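**Grip fault: the "fix" that mostly lives in software**

Aug 9, 2022

Readers will remember the dropped-can business on the Bondik picking cell back in March. Stemitwood has now sent its findings, and I have read them twice without getting much happier.

The short version is that the gripper closed, the controller reported a secure hold, and the can slid out on the way to the bin. According to the log, this happened 9 times in 3,442 picks. Stemitwood calls that a low rate. Selamawit Hadgu, who was standing next to the cell for one of them, would like to know what rate they'd accept with a full can and somebody's foot.

The vendor blames a force threshold that was set too low, so light contact on a tilted can counted as a grip. They raised it, ran about 400 picks in simulation and declared the matter closed. Kiros Mekonnen asked whether the simulated cans slip the way ours do. The reply was that friction is "representative." We have asked for the number.
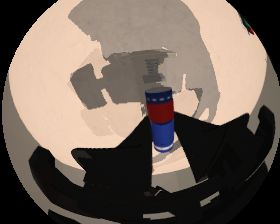
*Simulated pick: a leaning can between the gripper fingers.*

Until Natnael Birhane's group has repeated the test on the real cell, the guard stays shut during every run and the old speed limit stands. If you see a drop, stop the cell and write it up, even if the screen says the hold was good. Reports go to Yae Higuchi.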